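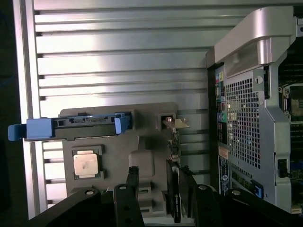
How does a robot learn to fix a computer?

Short answer — it watches. Then it tries. Then it messes up and tries again.

At the Drurnside lab, Celina Adamczyk and her team want a robot arm that can swap computer parts. Sounds easy, right? You could do it with your hands and maybe a screwdriver. But a robot hand has no skin. It can't feel a card wiggle the way you can.

So first a person drives the arm. Every move gets saved, and so does what the little camera near its fingers sees. One try like that is called a demonstration. Lots of demonstrations = practise book for the robot.

How many did they want? 3,000. How many were good enough to keep? 2,834. The rest got tossed. Bad grabs, blurry video, stuff like that.
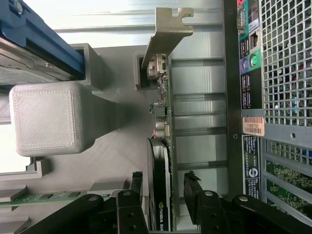

Graphics cards are the tricky ones. Thin, tall, full of tiny bits. Squeeze too hard and you could break something. Squeeze too soft and it slips. And it has to come up straight, or it jams in its slot!

After all that copying, the computer program looks for patterns. If the camera sees this, move like that. Nobody types in the rules one by one.

Then comes test day. 70 tries, no person driving. Teodor Pietrzak sits by the big red stop button the whole time and writes down evry miss. 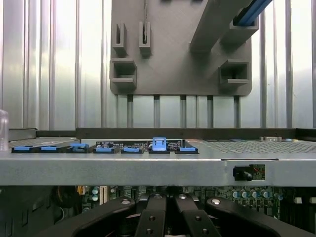
Misses are useful too. Say the fingers keep stopping a bit too far left. The team records more demonstrations of just that part — and runs the test again in November.

New word: gripper. Thats the robot's hand.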